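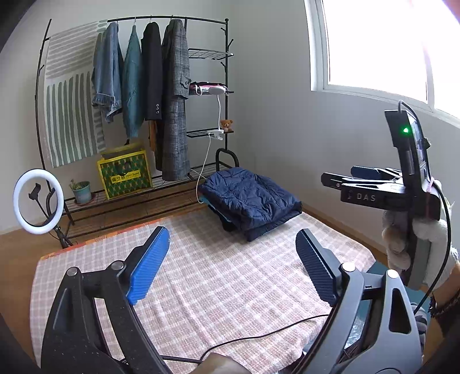
Daunenjacke nach der Wäsche: Klumpen, Geruch, Bauschkraft weg

Forum > Textilpflege > Daunen und Kunstfaser

nordkamm
Verfasst am 14. Dezember 2021

Moin,
Steppjacke, Füllung laut Etikett Entendaune/Feder, Außenmaterial Polyamid. Gewaschen bei 30 Grad, Feinwäsche, flüssiges Daunenwaschmittel von Hedico, Schleudern mit 400 U/min. Danach zwei Tage liegend getrocknet, einmal gewendet. Ergebnis: In den Kammern am Rücken sitzt die Füllung als Klumpen am unteren Saum, die Ärmel sind flach. Dazu ein leichter Geruch nach nassem Hund.
Ist die Füllung hin oder nur nicht trocken? Trockner ist vorhanden (Wärmepumpe, 7 kg), habe ich mich bisher nicht getraut.

Zwirnrolle
Nicht trocken. Der Geruch ist das sicherste Zeichen dafür. Im Klumpen hält sich die Restfeuchte tagelang, auch wenn sich der Oberstoff schon trocken anfühlt.
Trockner, Schonprogramm, niedrige Temperatur, zwei saubere Tennisbälle dazu. Nach jedem Durchgang rausnehmen, Klumpen von Hand auseinanderzupfen, wieder rein. Rechne mit drei bis vier Durchgängen.

H. Vieira
Zustimmung bis auf die Tennisbälle. Der Filz färbt bei hellen Stoffen gelegentlich ab, und der Gummigeruch setzt sich fest. Trocknerbälle aus Kunststoff oder Wolle tun dasselbe.
Wichtiger ist die Schleuderdrehzahl. 400 U/min sind zu wenig. Die Jacke kommt tropfnass aus der Maschine, und das Wasser läuft beim Liegen nach unten durch die Kammern und nimmt die Füllung mit. Ich schleudere Daune mit 800, ohne Schäden an den Nähten.

grete_k
800 halte ich bei älteren Jacken für riskant. Dichte Stoffe lassen das Wasser schlecht durch, die Jacke bläht sich in der Trommel auf, es entsteht Unwucht. Meine Maschine bricht dann ab. Besser zweimal hintereinander mit 400 bis 600 und dazwischen die Luft herausdrücken.

H. Vieira
Bei Unwucht bricht die Maschine ab, richtig. Das ist dann aber ein Problem der Beladung. Jacke auf links, Reißverschluss zu, ein Handtuch als Gegengewicht.

grete_k
Auf links und Reißverschluss zu, einverstanden. Handtuch nein, das fusselt auf den dunklen Stoff und gibt Wasser wieder ab.

Poulain_A
Zur eigentlichen Frage: Die Füllung ist mit hoher Wahrscheinlichkeit in Ordnung. Daune verliert ihre Bauschkraft dauerhaft, wenn das Fett herausgelöst wird, also durch Vollwaschmittel, zu viel Chemie oder mehrfaches Waschen bei hoher Temperatur. Eine Wäsche bei 30 Grad mit Daunenwaschmittel reicht dafür nicht.
Was hier oft fehlt, ist der zweite Spülgang. Waschmittelreste verkleben die feinen Äste der Daune, und das fühlt sich an wie Klumpen, die nie trocken werden. Ich würde vor dem Trockner noch einmal ohne Waschmittel spülen.

nordkamm
Danke. Extraspülen war nicht eingestellt. Dosierung war eine ganze Kappe — laut Flasche für die volle Trommel. Vermutlich zu viel für eine einzelne Jacke.

Poulain_A
Deutlich zu viel. Ein Drittel davon genügt.

Zwirnrolle
Noch ein Punkt zum Wärmepumpentrockner: Auf das Feuchteprogramm (»schranktrocken«) ist bei Daune kein Verlass. Die Sensoren messen an der Oberfläche, der Stoff ist nach kurzer Zeit trocken, und das Gerät schaltet ab. Zeitprogramm wählen.

stornholm_fan
Ich werfe mal ein, dass man das alles lassen und die Jacke in die Reinigung geben kann. Meine von Stornholm geht alle zwei Jahre weg und sieht aus wie neu.

grete_k
Dann aber vorher nachfragen, ob nass oder chemisch gereinigt wird. Lösemittel holen genau das Fett heraus, von dem oben die Rede war. Im Etikett steht dazu in der Regel etwas: durchgestrichener Kreis heißt keine chemische Reinigung.

stornholm_fan
Im Etikett meiner Jacke steht P im Kreis. Der Hersteller erlaubt es also ausdrücklich.

Poulain_A
P im Kreis heißt, dass die Jacke das Verfahren verträgt. Über die Bauschkraft nach fünf Reinigungen sagt das Symbol nichts. Da gehen die Meinungen auch unter Fachleuten auseinander, und ich will das hier nicht ausfechten.

Zerrin D.
Frage am Rande: Gilt das mit dem Zeitprogramm auch für Kunstfaserfüllung? Ich habe eine Steppdecke mit Polyesterhohlfaser, 100 % Polyester auch außen.

Zwirnrolle
Kunstfaser ist unkritischer, sie nimmt kaum Wasser auf. Dafür verträgt sie Hitze schlechter, die Faser verliert die Kräuselung. Niedrigste Stufe, kurzer Durchgang, Rest auf dem Wäscheständer. Bälle kann man sich sparen.

nordkamm
Rückmeldung: Extraspülen, zweimal mit 600 geschleudert, danach vier Durchgänge à 40 Minuten im Zeitprogramm mit Wollbällen. Dazwischen gezupft. Geruch ist weg, Rücken wieder gleichmäßig gefüllt. Linker Ärmel hat am Bündchen noch eine flache Kammer.

H. Vieira
Kammer gegen das Licht halten. Wenn dort nur einzelne Federn zu sehen sind, ist die Füllung durch eine offene Quernaht in die Nachbarkammer gewandert. Dann hilft kein Trockner, sondern Nadel und Faden.

nordkamm
Quernaht ist auf 2 cm offen. Nähe ich von innen mit feiner Nadel zu, vorher schiebe ich die Füllung zurück.

grete_k
Polyestergarn nehmen, keine Baumwolle. Und nach dem Nähen die Einstichlöcher mit dem Fingernagel zureiben, dann kommt weniger durch.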